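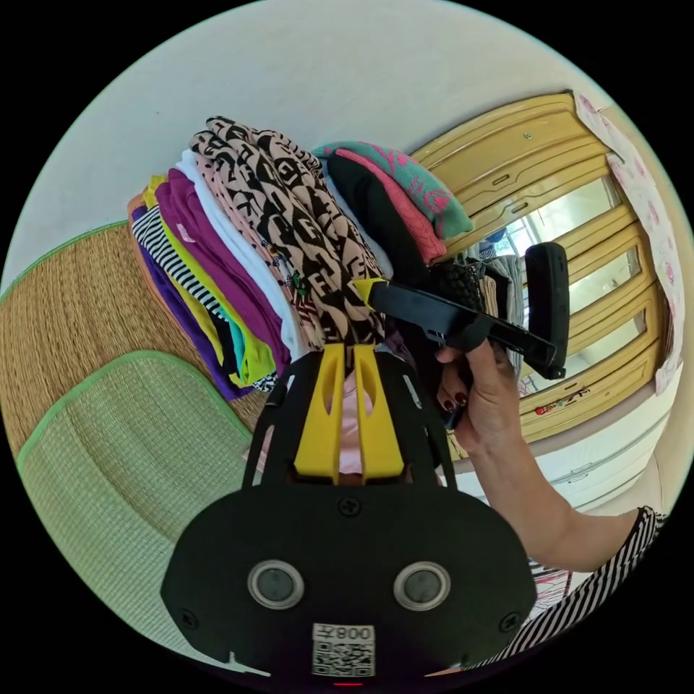 The Brallar clothing swap is back in September, and we can't wait! Last time more than 912 pieces found new closets, and the kids' corner was cleared out in an hour. Bring up to 12 clean items per person - coats count as one - and drop them at the Morris Street hall the evening before. Doors open at 3, and the mending table runs until 4 with thread, patches and plenty of good company.

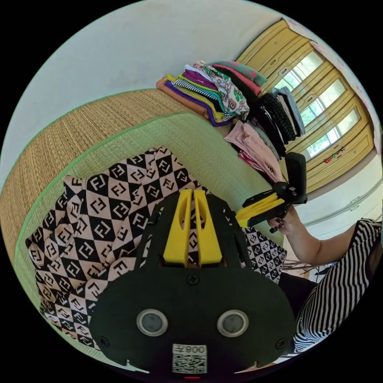
Ynyr Eynon wrote in to ask for a bigger shoe section this time, with sizes marked on the soles. Great idea - we're doing it!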